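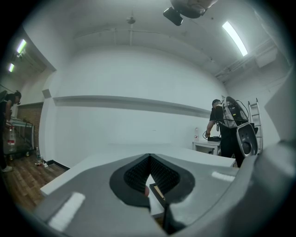 Titilayo Nwankwo

Keeping a long white table white

A long table is good for sorting and packing, but every mark is seen on it. I wipe ours with a soft cloth, warm water and one drop of dish soap, always from one end to the other. For pen marks I leave a damp cloth on the spot for 20 minutes and then rub gently. Please do not use the rough side of the sponge, it makes the surface dull.

Water bottles I like to have on a small side table or a cart with wheels, so the long one stays free for work. Sweep the wood floor last, also along the baseboard, where the small things like to collect. For the brick part of the wall a dry brush is enough.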